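A Sorting Arm in a Shared Workshop

The Enach workshop opened its robotics bench to members in December. The builder of its first long project agreed to discuss the work.
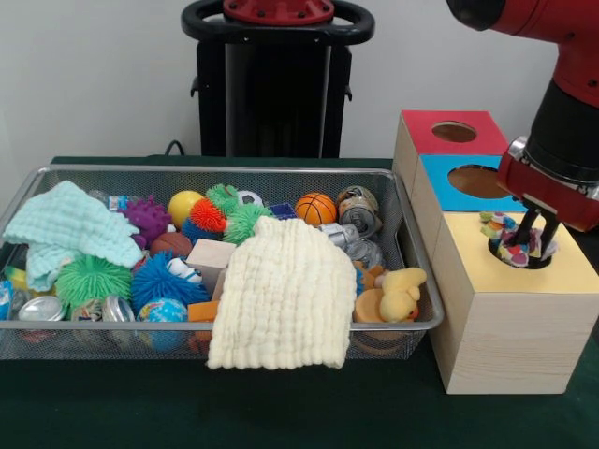

Interview by the Enach Members' Office

The program, named Baltov, has been run 2318 times. "I wanted ordinary things from a house," the builder said. "Soft goods are the hard part – a cloth never has the same shape twice."

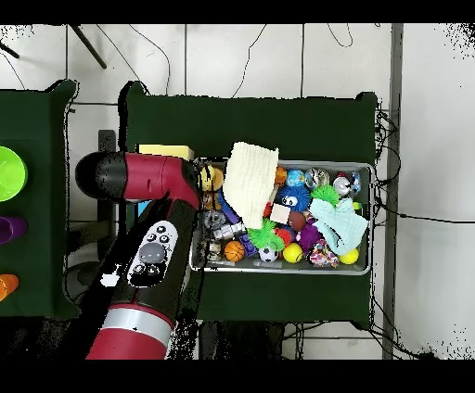

Grasp planning took up most of the first months. The builder began with hard shapes and moved to mixed loads only later. A soccer ball or a rubber duck, packed in among the rest, must be told apart from its neighbors before the arm moves. "Crowding causes more errors than shape does," the builder said.

Of the runs logged under the current version, 431 were stopped by hand.

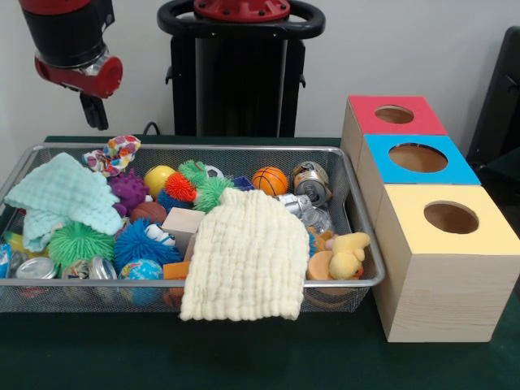 Each stop is entered in a shared log, with the builder's note on the reason. "I read them all again before I change a setting," the builder said.
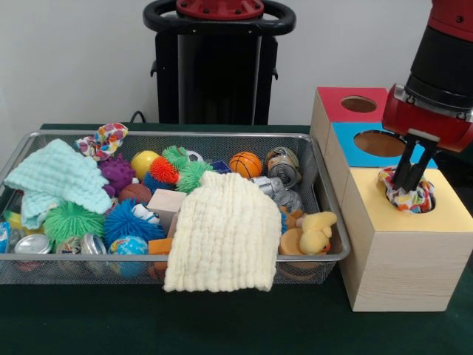

The gripper at the yellow-topped box with a polka-dot scrunchie.

The builder expects to reach 3000 runs before the bench passes to the next member. The log will remain at Enach.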